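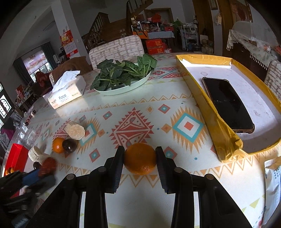
**2025-09-09, Jostov notebook, handling rules**

Today I wrote again the rules for soft fruit, because the old sheet from Drosska was not clear for everybody.

- Close the jaws on the widest part of the fruit. Stop when both pads touch, then lift.
- Wipe the pads after every 24 picks, also when they look clean.
- Glove stays on while the other hand is near the jaws.
- Phones go in the tray before the first pick.
- A dropped fruit is logged as dropped. Do not repeat it under the same number.

Log is now at 1880 picks, 82 of them oranges. Still open: do we need a separate rule for spiky peel? I will ask Flustia.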